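Can a Machine Put the Groceries Away Yet?

Readers of this blog have asked whether the household robot is finally close. After a morning at the Stedum workshop in October, our position is that it is closer than it was, and still not close enough to plan a kitchen around.

The task under study was a modest one: open a locker door, put something inside, close the door. People at Stedum do the work themselves with grippers held in their hands, and the recordings become lessons for a machine.

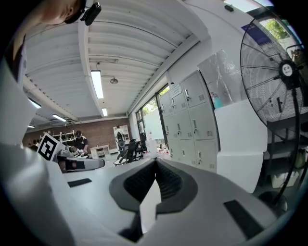
The case for this method is cost. A full robot arm is expensive to run and slow to guide, while a hand tool lets a person work at something near a normal pace. The team's target for the season is 1,000 recordings, of which 224 had been accepted by the time of our visit.

Doors remain the hard part. A small handle, a stiff hinge or a latch that must be lifted first will defeat a program that handles cups and towels well. Padlocks are outside the present plan altogether.

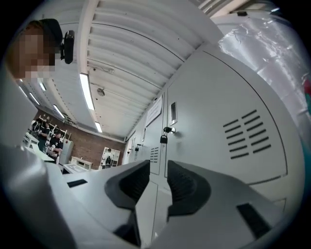
Gripper fingers in front of the gray lockers, two of the doors with black padlocks in view.

We asked to see results from a machine trained on earlier material. In its last trial it completed 90 of 117 attempts on a single type of door. On a type it had not met before, it did poorly, and the staff were open about this.

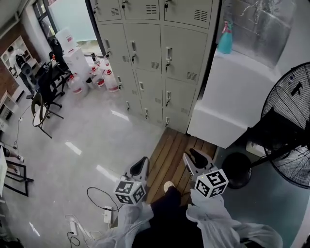
A home holds dozens of such handles – drawers, cupboards, the dryer, the gate – and few of them match. Shop floors are more regular, and we expect useful machines to appear there first. Moltard has already asked Stedum about stocking parts bins, and we intend to report on that work when it begins.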